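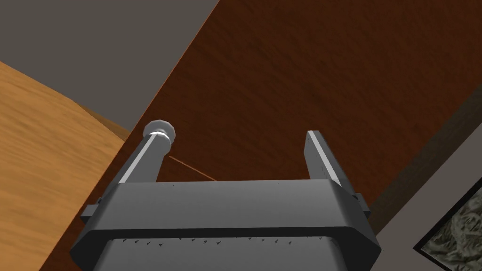

Tips for recording practice runs at home
Print this page | E-mail this page

I've been driving the simulated robot around the Rodamville house most evenings since March, saving runs for the learning system to copy, and a few of you asked how I get through so many. Grab a cuppa, these are my habits (good and bad!).

Do your doors first. Doors are fiddly and you want fresh eyes for them. By nine o'clock I'm only fit for wiping benches.

Go slower than feels natural, but don't stop dead. If you sit there pondering with your hands off the controls, the system learns to ponder too. Meinir Watkins had 100 runs knocked back for that and she was not impressed — I'd have sulked for a week.

Keep your fumbles if you recover from them. I used to bin any run where I missed a handle on the first go. Lakmal talked me out of it, and now I keep the miss, the back-up and the second try all in one file. Bin it only if you've lost track of which way the room goes.

Change your starting spot. A bit left, a bit right, further back, turned away from the door altogether. My first batch all began from the same patch of floor and the poor thing was hopeless anywhere else.
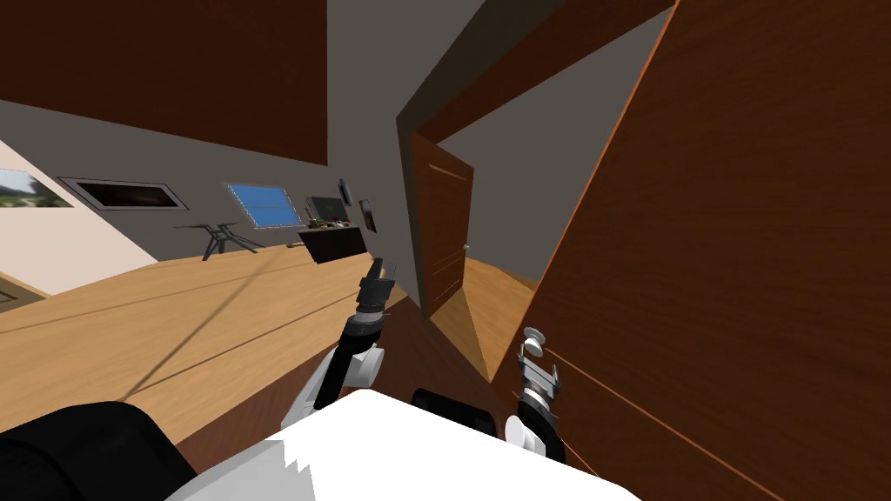

Both arms up, with one door close on the right and another through the doorway.

Watch the arm you're not using. When I'm concentrating on one gripper the other one wanders off and bumps the woodwork. I park it somewhere sensible before I start and have a quick look at it every so often.

Name your files straight away! I write the room, the job and the number, so "hall door 186", and a plus sign if there was a fumble in it. I once left a whole weekend's worth to sort later and it took me longer than the recording did.

Rest your wrists. I put a rolled tea towel under mine, which Elin Harries thinks is hilarious, but she's the one with the sore thumb.

I'm up to 997 runs now and hoping to hit 1299 before we move on to the Cimlow kitchen. Cupboards next, and I've already got opinions about the colour of those handles.

Print this page | E-mail this page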